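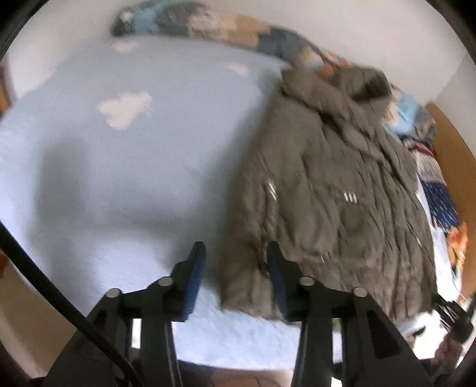

Brown puffer, spread on the bed.

Filed under: Talks & Handouts / Clothes Care

Thu 24 December
By Kelly Rowbotham

Putting the winter jackets away: speaker notes for the January talk

These are the notes I'll be speaking from at Bloxham library. The Pilten talk used the same notes with a shorter section on washing. Slide numbers are in brackets. If I run over, drop the part on vacuum bags and go straight to folding.

[Slide 1] Start with the timing. It's the middle of summer and most of the room will still have a padded jacket on the hook behind the front door. Mine was there until last week. Ask for hands up, wait a bit, then move on.

Say what the talk covers: checking the jacket, washing it if it needs it, drying, folding and where to put it. It doesn't cover leather, wool coats or anything with fur trim. People will ask about wool coats. Tell them moths are a separate talk and I have a handout.

[Slide 2] Use a bed. The kitchen table is too narrow for an adult jacket with the sleeves out, and on the floor you end up kneeling on it. Take the throw rug and pillows off, or push the quilt down to one side and work on the sheet. A plain pale sheet is good for this because bits of lint and grit show up on it. If you've only got patterned ones, fine.

Lay the jacket down with the front facing up. Do the zip up to the top if there is one. Pull the hood or collar out so it isn't tucked under itself, and bring both sleeves out from the body. Then leave it alone for a minute and look at it. A jacket that has hung on a hook all season gets long creases running down the body and the filling moves toward the hem. You want to see where that has happened before you start pushing it about.

Next, pockets. All of them, including the inside one. Turn the pocket bags out if they'll come. In my house it's tissues and parking tickets, and once a whole mandarin, which had gone hard. Brush the seams at the bottom of the pocket with an old toothbrush.

Then hands flat, start at the collar and pat downwards. You're feeling for lumps and for thin spots. Lumps can be broken up with your fingers through the cloth, gently, a section at a time. A thin spot usually means the filling has moved next door, so push it back across from the full side if the stitching lets you.

[Slide 3] Where the dirt is. Collar, cuffs, pocket openings, and the front just under the chin. The back is nearly always clean unless you drive a lot. If only the collar and cuffs are marked, don't wash the whole jacket. Warm water, a small squirt of Puvis on a face washer, wipe, then wipe again with plain water. Put a dry towel inside the collar while you do it.

Puvis is what I use at home. I'm not selling it and any mild liquid will do. No fabric softener on down. No powder either, it stays in the seams.

[Slide 4] Full wash. Read the label first and if it says dry clean only, believe it. Front loader if you can get to one. Gentle cycle, cold, second rinse on. I keep the spin well under 1,000 because the jacket comes out less twisted. Wash one jacket on its own. Two together don't get rinsed properly, and I've had to do the whole load again.

Close every press stud and zip before it goes in, and turn it inside out. If there are metal bits on the front that can't be closed, put the whole thing in a mesh bag.

Lift it out with both arms underneath. A soaked puffer is heavy and if you pick it up by the shoulders the weight pulls on the stitching.

[Slide 5] Drying takes longer than people want it to. Low heat in the dryer, stop it often, pull the lumps apart, put it back. Without a dryer, lay it flat on an airer in the shade and turn it morning and night. Allow days. When you think it's dry, put your hand inside the lining near the hem and press, then do the same at the cuffs. Those are the last places. If it feels cool or clumpy it isn't ready. Putting a jacket away damp is the single biggest mistake in this talk, so say it twice.

[Slide 6] Fastenings and trim. I spend longer on this than the rest because it's where jackets get damaged in storage. The one I'm using has a thick wide collar that folds across the chest, a gathered seam on the front, round silver studs and a narrow ruffled strip in the same brown cloth below them. Plenty for things to catch on. Points to make:

Metal against cloth for months leaves a dent, sometimes a mark. Put a square of old pillowcase or a bit of acid-free tissue over each stud before anything is folded on top of it.

Ruffles and gathers get flattened if they're on a fold line. Work out your folds so the trim sits on a flat section. It may mean folding off centre and that's all right.

Zip pulls go inside the zip guard if there is one. Otherwise wrap them.

Big collars: don't try to press them flat. Fold the collar along the line it already wants to take, and roll up a small towel to go inside the loop if it's a deep one. Same for a hood.

Have the demonstration jacket on the front table here, and do the sleeves live. Ask for someone to hold the hem if the table is slippery.

[Slide 7] Sleeves. Hold the sleeve at the cuff end, with the other hand near the shoulder, and bring it in over the body in one go. Don't drag it by the cuff from the far side. The shoulder is where the puckering is and that's the part that tears first. Smooth from the shoulder down to the cuff with the side of your hand to push the air out. Then do the other sleeve. They can cross over each other or lie one below the other. I cross them on a short jacket.

Check the cuff before it goes over. If there's anything metal on it, turn the cuff back or cover it, or it will sit right in the middle of the chest until winter. 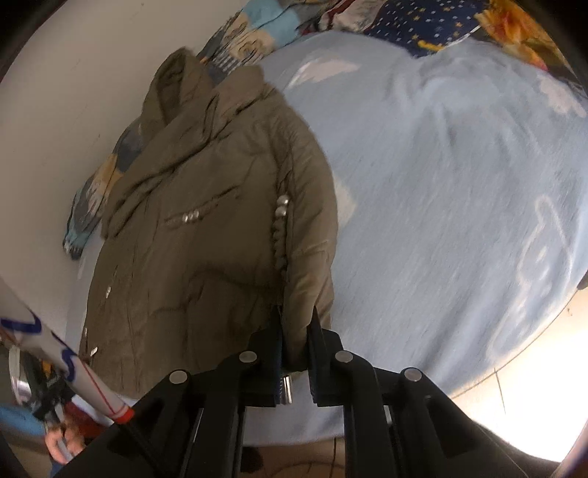

At Pilten someone asked whether it wouldn't be easier to skip all this and leave the jacket on a good hanger, and said theirs had hung in the hall cupboard for years with nothing wrong with it. I've kept that in because it will come up again at Bloxham. My answer: yes, if you have the room, hanging is fine for a light jacket. Use a wide hanger, not wire, and cover it with a cotton sheet. With heavy ones the filling drops, and you get a flat yoke and a fat hem. Most of the people who come to these talks are in units with one wardrobe anyway.

Back to folding. Sleeves in, then fold the hem up to just below the collar. Loose. If you have to lean on it to keep it shut, it's folded too tight. The collar goes last, over the top, or stays out at the end of the bundle if it's bulky.

[Slide 8] What to put it in. A cotton bag, a pillowcase, or a lidded tub with the lid not clipped down hard. I've got a Dretero tub, the 111 litre one, and it takes the family's padded jackets with a spare blanket on top. Heavy things go at the bottom. Don't put it in the roof space. Under the bed is good, or the top of the linen cupboard.

Vacuum bags (skip if short of time). They save a lot of room and I understand why people like them. Down comes back slowly after months squashed and sometimes not all the way. Synthetic filling is worse, in my experience. If you must use one, take some of the air out and stop well before it goes hard like a board. Open it in autumn, not on the first cold morning.

Label the tub. Masking tape and a pen. Write whose jackets and whether they were washed, or you'll be guessing in May.

Moisture absorbers: put them beside the bundle, never on it, and check them. The hanging ones can leak. Cedar blocks are all right but they don't do much for a polyester shell.

Questions that usually come up, with short answers:

Tennis balls in the dryer. Yes, clean ones, in a sock if they're coloured.

Feathers poking out. Pull them back in from the inside, don't pluck them.

A small tear. Patch it before it's stored. Clear tape will hold it for a day but goes gummy.

Ironing the creases out. No. Hang it in the bathroom while someone has a shower.

Handouts are in the blue folder. Remember the extension cord for Bloxham, the power point is on the far wall. Bring the spare pillowcases.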